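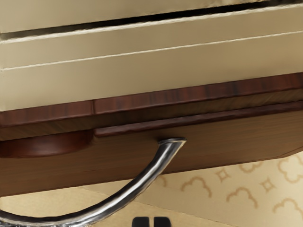
Drundent gets its restaurant back, minus the foam

April 2021

The Bhat, which served the people of Drundent lamb chops, dal and large quantities of naan for longer than its carpets would have liked, is to reopen under new owners with a shorter menu, a new kitchen and, we are promised, the same pickle tray.

Regulars will remember that the place changed direction two years ago and began offering a tasting menu. It had 13 courses, several of which could be finished while the waiter was still explaining them. A single scallop arrived under a cloud of coconut foam. The bread was counted as a course. Local opinion was divided between those who thought it very clever and those who stopped for chips on the way home, and there was some overlap.

The new owners already run a canteen in Budport, where the queue at lunchtime is made up mostly of people in work boots. They have studied the old menu and kept two things from it: the smoked aubergine, and a rhubarb chutney that used to come in a thimble and will now come in a bowl.

Everything else is going back to plates. The opening menu lists a lamb shoulder cooked overnight with black cardamom, a mustard fish curry, chicken livers on fried bread, and a potato and pea dish described simply as "potatoes and peas". There is a goat biryani for two, sealed with pastry, which must be ordered a day ahead and which the kitchen says feeds three unless the two are from Sutdale.

Pudding is rice pudding. A second pudding is under discussion.

Prices have come down along with the vocabulary. Most main dishes will cost less than the old wine pairing's first glass, and the wine list itself has been cut to a single side of paper. Beer comes from the brewery at Sutdale, which has made a pale ale for the restaurant and, after a short disagreement over the name, has called it Pale Ale.

To begin with, service will be at tables in the yard, under a canopy bought for the purpose, with takeaway from the side door. The yard faces north and customers are advised to dress as they would for a football match. Indoor tables will follow when the rules allow. The dining room has been repainted in a green that the owners call restful and the painters called Tuesday's leftovers, though not to the customers.

Interest has been healthy. The booking line took 742 calls on its first morning, a good few of them from people asking whether it was open yet. The restaurant has also printed some 3,000 takeaway menus, one of which has reached every door in Drundent and two of which have reached ours.

The first 500 takeaway orders will come with a free jar of the lime pickle. It is the hot one. The mild one was dropped last September after a tasting in which neither chef could remember why they had made it.

The Bhat, Drundent, opens for lunch and dinner later this month. Booking is by telephone only, and there is no dress code beyond the coat.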